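Everyone on here has a take on round wooden serving boards this month, so I'm going to be a crank about mine. Short thread, possibly not short enough.

The claim, as it reached me from three different people: get one big round board, leave it out on the table, and the table stays tidy. Everything lives on the board. You lift the board, you wipe, you put it back. Life solved.

I've had one for 4 months. I would like to register some doubts.

First doubt. A tray doesn't tidy anything. It gathers. The salt, the mail, a dead battery, the little screwdriver, a receipt from Atthorpe Hardware I was going to deal with in October. Before, that stuff was spread out and annoyed me. Now it's in a circle and I've stopped seeing it.

Freya Bainbridge (who sold me on the idea) says the trick is to empty it every night. Freya, if I were a person who emptied things every night I wouldn't need a tray.

Second doubt: round. Who is round for? My table has straight sides. My shelves have straight sides. A circle on a rectangle leaves you with corners too small for a plate and just big enough for crumbs.

It also won't stand up in the cupboard. I've tried leaning it behind the baking sheets and it rolls. Slowly, then all at once, usually around 6 in the morning when someone wants a bowl.

Ross Cairns replied to an earlier post to say I should hang it on the wall. Ross, it's a tray. I'm not putting a hook in plaster so my tray can be art.

Third doubt, and this is the one I get the most pushback on. "Match your woods." The Rakcombe catalog is full of it, oak on oak on oak, and everybody in the comments sighing about how calm it looks.

Calm for whom? I've lost my reading glasses on oak twice. I've put a mug down on what I thought was tray and it was the edge of the tray, and then it was the floor.

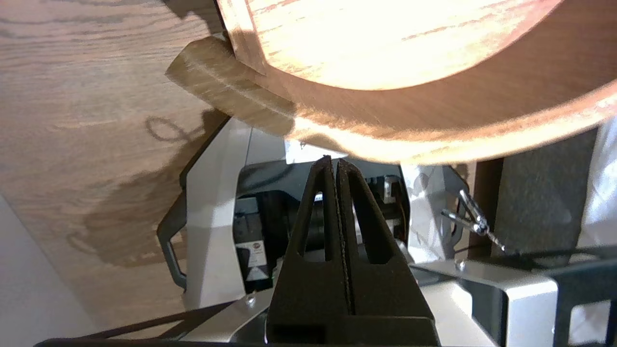
Matching is mostly a story we tell about shopping, if you ask me. Two things sold as "oak" will agree in the store and start arguing as soon as there's a bit of daylight. Look at the round one over the flat surface next to it: the top goes nearly cream where the light hits, the rim is honey-brown, and the light brown grain beside it runs off on a diagonal doing its own thing. Same word on both labels, I'd bet.

Sheena Laing says the difference is "warmth" and I should lean into it. I asked what leaning into it involves and she said a runner. So now the fix for the tray is cloth.

Things I'll grant it. It carries soup bowls well. It's good for cheese. Kids like spinning it, if that's a plus in your house.

Would I buy it again? I'd buy a rectangular one, in a color I can see, and I'd keep it in the cupboard until there was something to carry.

Replies are open. If you write "lazy Susan" I'm muting you, Fraser.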